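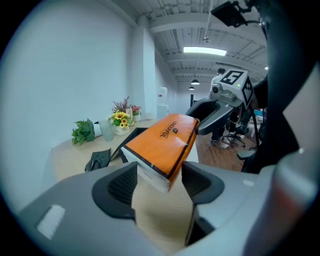

I have been arguing with people about handovers for most of my working life, and I'd like to set the argument down once, at whatever length it takes, so that Yurani Mamani can stop hearing it over lunch.

Passing a box from one gripper to another looks like a problem of motion. You plan a path for the giver and a path for the taker, bring them together somewhere sensible and open one hand. That's how we wrote the first version of Ñahui, our little planner at Undska, and I was terribly fond of it (I still have the branch, and I'm not deleting it!). It treated the release as a single event at the end of the plan, with a timer. Close, wait, open.

My complaint is with the timer. There is a stretch in every handover when both hands have hold of the same thing, and in most of the code I get asked to review, that stretch has no name. It's a sleep call between two states. Yet it is where all the interesting trouble lives: a soft cardboard box gives a little, one hand's idea of where the box is drifts from the other's, and two position controllers, each perfectly happy on its own, start quietly pulling against one another.

Yurani's view, which I resisted for far too long, is that shared holding deserves to be a proper state with its own controller, its own limits and its own way of failing. When she rewrote Ñahui along those lines it grew from 4 states to 29, and I made a great fuss about it. Then I sat down to read the logs and found I could follow them, start to finish, with a cup of tea and no debugger. The old ones said "transfer failed" and left you to guess.

People will say that a learned policy makes all this bookkeeping old-fashioned, and perhaps for the motion itself they're right. I've seen lovely, fluid things come out of Proltisgate, our training code, that I could never have written by hand. But I would still want to ask it, at any given moment, who it thinks is holding the box. If the only answer is a row of joint angles, I don't know how anyone is meant to fix it in October when the supplier changes the cardboard.

So please, name the state. Give it two force limits, one for each hand, and log them both.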